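Sturden recalls Flilavetti space heaters over cord hazard

Last updated Friday, 7:60 reports added to company count
1 min read 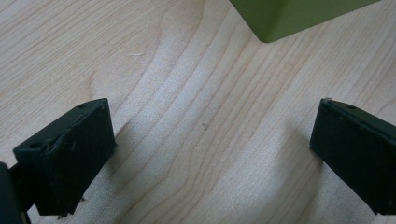
Sturden is recalling 2,481 Flilavetti space heaters. The power cord can come loose inside the base and overheat, a fire and shock hazard. The company has 60 reports of cords overheating, including seven of minor burns to hands. No fires reported.

Sold at Abou Jaoude stores through December for $163. Model name is on the label underneath.

Owners should unplug the heater now and stop using it. Full refund, no reciept needed. "Don't try to fix the cord yourself," said Elie Harb, a Sturden spokesman. Store credit also availble.

We use cookies to improve your visit. Accept | Manage settings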